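From: Leandro Arancibia
To: Erkside allotments list
Subject: Re: [erkside-plots] Slugs, and what to do about the lower beds

Abelardo Garrido wrote:

> Morning all. I've lost the whole first sowing of lettuce on the lower
> beds and most of the dwarf beans. Went down with a torch at 10 pm and
> they were all along the boards. Is anyone having better luck up the
> hill? I don't want to use pellets as we've got frogs in the Gisel ditch
> again. Also, does anybody know whether the water butt by the Brophy
> gate is meant to be shared? The tap was left running.
>
> Abelardo

Abelardo,

Sorry to hear about the beans. We're better off up the hill but not by much. I lost a row of spinach in the same week, and the chard has holes in it, though it will grow through that.

I think the boards are most of your trouble. They stay damp underneath all day and the slugs only have to climb over the top at night. When I had plot 23 I took the boards off one side and left a bare strip of dry soil, hoed every couple of days, and that side did noticeably better. It does mean the edges crumble when it rains hard. If you want to keep the boards, lift them in the morning and clear what you find.

For the lettuce I would stop sowing direct until the nights are warmer. I start mine on the windowsill in February and don't plant out until they have five or six proper leaves. The slugs will still have a go, but a plant that size can stand to lose a leaf.
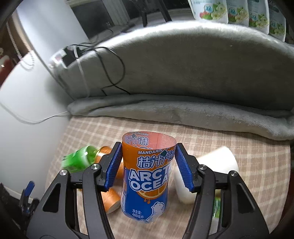
Collars are the other thing worth trying on the beans. You want something stiff that you can push well down into the soil, three fingers deep if you can, so that nothing comes up from underneath. I've used lengths of drainpipe, which are good but dear if you have to buy them. A plastic drink bottle with the top cut off, like the one in the photo, costs nothing, but you need to take the bottom off as well and peel off the label so the light gets in. Cut the rim as level as you can. Leave the collar on until the bean is well clear of it, then slit it down the side to get it off. Please take them home afterwards, as we dug a great many bits of old plastic out of the lower beds last autumn.

I tried beer traps for one season – they filled up, but I couldn't say the lettuces looked any different for it. Copper tape I have only used on pots. It worked until it went dull, and then I forgot to clean it.

Nematodes are a possibility if several of us go in together. The soil has to be warm enough and kept wet for a fortnight, so it would mean agreeing who waters. Lekon used to do a pack that covered 70 square metres, enough for your lower beds and the two next to them. I haven't looked at the price this year. I'll put in for a third of it if you find two others.

On the water butt, yes, it's shared between the plots on that side. The tap sticks just before it closes and you have to give it another quarter turn. I have a spare washer in the shed and will change it when I'm next down. The meter at the gate read 2,056 when I looked, so if someone could check it again before the end of the month we'd know whether the butt is being topped up from the main.

I've got spare bean plants in pots, a climbing sort, if you don't mind putting canes up. They are on the shelf outside my shed. Help yourself.

Leandro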